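Cutting boards get a second life at the Brarden tool library

Borrowers at the Brarden tool library can now take home a cutting board, a development that members greeted in January with the kind of excitement usually reserved for the arrival of a second pressure washer.

The boards are thick, heavy things made from glued strips of maple and other pale wood, most of them left over when the Kocsis kitchen store on Hurkirden Street closed its doors. The library took 120 of them. It had asked for a dozen.

"I said we could use a few boards for the kitchen shelf," said Thaís Leite, who runs the lending desk. "Then a truck came."

For several weeks the boards lived in the hallway, where they were stacked to shoulder height and served mainly as a place to put down coffee. Regular visitors learned to walk sideways. One member returned a hedge trimmer and had to hand it in through the window.

The library's catalog lists 3452 items, from tile saws to a fondue set that has been out on loan since before anyone now on staff was hired. Of those, 2772 are tools in the strict sense. The rest fall under what the catalog calls "household," a word that has been asked to cover a great deal, including a bugle.

Cutting boards were a natural fit for household. The trouble was that people who already own a cutting board, and that is most people, saw little point in borrowing another. In the first two weeks the library lent out four. Two came back the same afternoon.

Things picked up when members started finding other jobs for them. Morenike Adebisi, who teaches a beginners' woodworking class on the second floor, took one up as a flat surface for gluing small parts. A parent borrowed one for a train layout. Someone from the model-making group took three and has been vague about why.

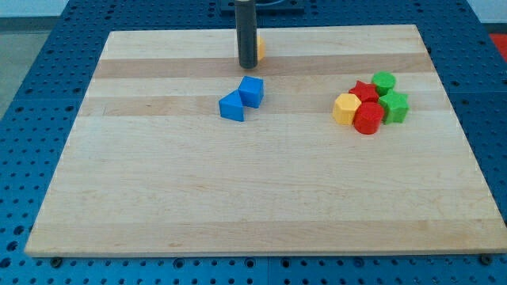 By the end of the month the loan sheet had a column for intended use, and chopping vegetables was running a distant fourth. Ahead of it were jigsaw puzzles, "laptop in bed" and, in first place, block building by people under six.

Adebisi thinks the weight explains it. A good board stays where you put it, she said, and a child leaning on one side doesn't send the whole castle onto the rug. She also likes the stripes. Her students use boards with bands of darker wood to talk about how strips are matched and glued, and about what happens when you pick the order in a hurry.

"You can tell who laid out the strips before lunch and who did it after," she said.

Not everyone is won over. Olumide Effiong, a member since the library was two shelves in a church basement, wrote in the comments book that he had come in for a router bit and been offered a cutting board three times. He signed the entry, dated it and underlined "three." He did take one in the end. He says it is holding a door open.

The library has had to settle a few points of policy. Boards that go out for food are kept apart from boards that go out for anything else, and each has a dot burned into the back to show which kind it is. One dot means food. Two dots mean glue, paint, toys or, in Effiong's case, doors. Food boards get scrubbed and oiled between loans. Two-dot boards get wiped down and a stern look.

Ese Akande, who does the oiling, would like borrowers to stop putting the boards in the dishwasher. The hot water can open up the glue lines – she keeps one badly split board behind the desk and brings it out, without comment, for anyone who asks whether it really matters.

There is some money in it, if not a lot. Kocsis charged nothing for the boards but left the library to pay for moving them, and a sale of the surplus has so far brought in $2087. That covered the truck, with enough left over to replace the belt sander that went missing in the fall – and then turned up, a day after the new one was delivered, under the boards.

The old sander is now available to borrow as well. It is listed under tools.

Loans run for two weeks and can be renewed once at the desk. Members can also buy a board outright, in small or large, while they last. Leite expects them to last a good while. The hallway is clear as far as the coat hooks, and she has been told that Grunis, the restaurant supplier across the street, is thinking of getting rid of some baking trays.

She has asked for six.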